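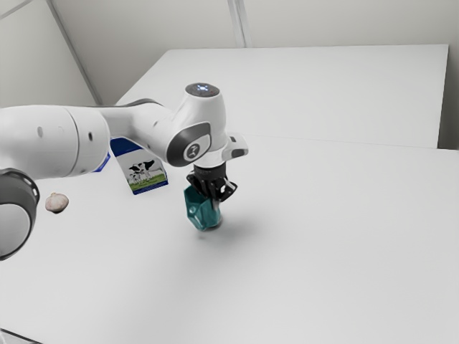 In Defense of the Slow Checkout Line
10/11/22

The grocery store on the corner of Tallden Street has one register with a person at it, and most afternoons that person is Nurhan Sarıgül. Her line is the longest in the building. People with three items stand in it behind people with a month's worth of canned soup, and I'm usually one of them, holding a loaf of bread and a carton of eggs and feeling perfectly content.

My son thinks this is a kind of madness. He lives over in Mernero, where he can get in and out of a store in the time it takes me to find my glasses, and when he visits he stands there jiggling his keys and looking at the ceiling. Dad, he says, it's eggs. And he's right, it is eggs. But I've been going to that store for 17 years and I have picked up more useful knowledge in line than I ever did from the newspaper (which I still take, by the way, so please don't write in).

I learned in line that the bridge out to Idness would be closed all of June. I learned how to get candle wax out of a tablecloth, and that the Grecu bakery was closing, and then, a few weeks later, from the same woman in the same green coat, that it wasn't closing after all, it was only moving across the street. When my wife had her operation I got so many offers of casseroles between the gum rack and the card reader that I had to start turning them down, and I am not a man who turns down a casserole.

I know what the other side says, and I've tried to listen to it fairly. Waiting is a cost. A mother with two tired children shouldn't have to hear about my tomatoes, and somebody on a lunch break of 30 minutes has every right to be quick. I would never want to take the fast way out of the store from anyone who needs it. There are days I need it myself.

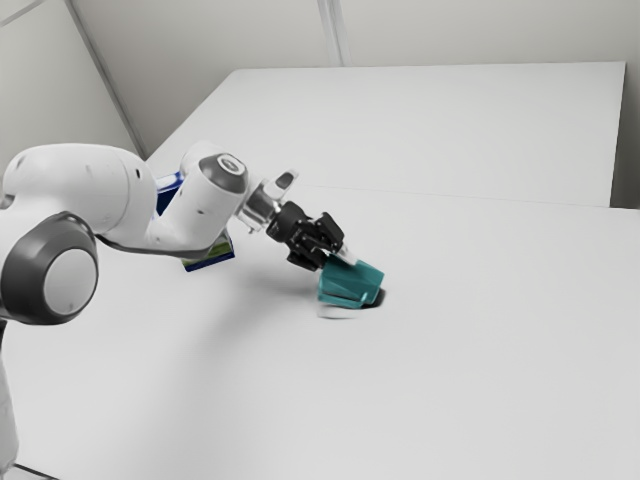 What bothers me is how easily we've come to talk about every spare minute as something that was stolen from us. I did the arithmetic one night, more or less on the back of an envelope, and figured I've spent roughly 800 hours of my life in that line. My son was horrified when I told him. He started listing the things I could have done with those hours, and he got as far as learning Italian before he ran out of steam — and I don't know anybody who speaks Italian. I do know Nurhan, and her opinions on pears, and the name of the fellow who fixes everyone's gutters.

Our town has 2395 people in it, if you believe the sign, and there aren't many places left where we bump into one another without having planned it. The post office keeps shorter hours now. The diner has gone to mostly takeout. I go to church, but plenty of my neighbors don't, and those who do tend to sit where they've always sat, beside the people they've always sat beside. In line you get whoever you get.

So I'd ask the owners, who I hear are thinking about the layout again, to leave that one register where it is, and maybe put a chair near the end of it for those of us with bad knees. I'd be glad to bring one from home.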